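Bench notes from the second floor

If you've come up to see us since April, you've probably noticed that half the crew now spends part of the day with a pair of grippers on. I get asked about it in the elevator a lot, so I told Noeline Pearce I'd write something up for the newsletter (she has been very patient, and I am two issues overdue).

Short version: the Orkudeo line is getting arms for the small fiddly handling jobs, and the arms learn from us. You strap in, pick up the hand grippers, do an ordinary task at a table, and it all gets recorded. Then you do it again. We've logged 1,822 runs so far and kept 1,492 of them, which I'm pretty pleased with given how clumsy I was at first!

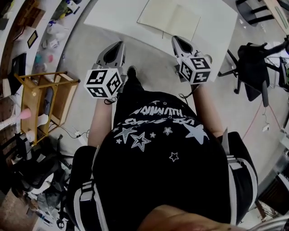 Sunlow Team | Handling & Training

A notebook on a white table sounds like nothing, I know. Try picking one up with two gray claws and you'll find out how much your fingertips were doing for you. The marker cubes on the grippers are how the system knows where each hand is, so the main rule is to keep them clean and don't cover them with your sleeve. The shoulder straps take a few minutes to get right, and please loosen them again for the next person — I'm looking at the tall people here.

What changes for us? The schedule, mostly. Recording blocks are 71 minutes with a proper break after, and they count as regular hours, same pay. Eleven of us are trained and I'd love a few more. My own packing shifts have gone down to mornings only, and I do miss the chatter on the line. On the other hand, my wrists feel better than they have in ages.

I asked about jobs, because everybody was asking me. The answer I got is that no positions on Drukinora or Orkudeo are being cut this year. Next year hasn't been decided, and I've asked for that to be on the agenda at the next floor meeting. Bring your questions, or slip them to me beforehand if you don't like talking in front of people.

Sign-up sheet is by the coffee machine.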